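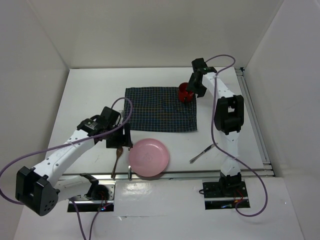 Ata da reunião do grupo de teleoperação, projeto Skarnora
Quinta-feira, 9 de agosto de 2018

1. Ata anterior
Aprovada sem leitura, como manda a tradição.

2. Tarefa "pôr a mesa"
A meta de julho era de 300 demonstrações; foram gravadas 237. A operação propôs chamar o resultado de "parcial". A coordenação preferiu "237".
Das gravadas, 37 foram descartadas na revisão, quase todas por hesitação do operador sobre a colher de pau. Lembrou-se que o robô aprende também a hesitar, e com mais disciplina do que nós.

3. Ordem dos objetos
Discutiu-se se a caneca vermelha deve ser pega pelo braço direito antes de o esquerdo descer até a colher, ou ao mesmo tempo. A discussão durou mais que a tarefa. Decidido: ordem livre, desde que anotada. O prato rosa continua no conjunto, apesar de objeções de natureza estética.

4. Pano xadrez
A Vurkach pediu que o pano seja esticado antes de cada gravação. A operação sustenta que rugas são variabilidade. Fica como está até o teste com o modelo novo.

5. Controle remoto
O atraso nos comandos do software Zunis voltou na terça. O fornecedor sugeriu reiniciar. Reiniciou-se. Item mantido em pauta.

6. Encaminhamentos
- Operação: gravar as demonstrações que faltam, em turnos com no máximo 8 tomadas seguidas por pessoa.
- Software: enviar os registros do atraso à Halás.
- Todos: parar de conversar com quem está nos comandos.

7. Outros assuntos
O pedido de cadeiras novas foi adiado outra vez.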